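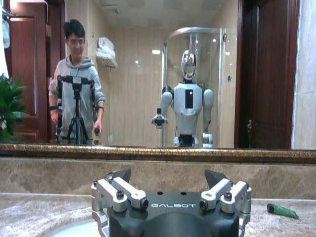

How a Robot Hand Knows When to Stop Squeezing

Have you ever picked up a ripe strawberry? Your fingers close just enough to hold it, and you don't even have to think about it (clever you!). A robot has to be taught every bit of that, and it takes a lot of patience, as we've been finding out at our shared workshop in Skendinton, where some of us have been building a little gripper of our own since April.

A gripper is what a robot has instead of a hand. Plenty of them have only two fingers. Look at the silver ones in front of the mirror, and you'll see they are made of metal pieces joined together at pivot points. A pivot is a spot where two parts can swing, a bit like your knuckle or the hinge on a gate. The dark tips at the ends lean away from each other, so there's a gap between them shaped like the letter V.

Our own gripper is called Tiltau, and it's much humbler. Ga-eun Hong cut the fingers out of an old plastic chopping board, and Deok-su Myung found us a small motor in the spare parts drawer. It has 11 pieces altogether, not including the screws, which keep rolling under the bench!

Now, how does it work? The motor turns a little wheel. The wheel pushes a rod, the rod pushes the fingers, and the fingers swing shut. Turn the wheel back the other way and they open again. You can try the same idea at home with two strips of stiff cardboard and a split pin from the craft box. Cross the strips like scissors, poke the pin through the middle (ask a grown-up to help make the hole) and squeeze the bottom ends together. The top ends close too, and there you have a pivot doing its job.

The squeezing was the tricky part. On our first Monday we asked Tiltau to hold a ping-pong ball, and it went flat with a very sad crunch. So Ga-eun put a soft foam pad on each fingertip, with a tiny sensor underneath. A sensor is a part that notices things. When the foam gets pressed, the sensor sends a number to the computer, and we told the computer to stop the motor once that number gets to 300. We tried 44 balls after that and only squashed a couple, and Deok-su has kept the flat ones in a jar on the windowsill.

Next month we're going to try a boiled egg, with the shell still on, and a tea towel underneath.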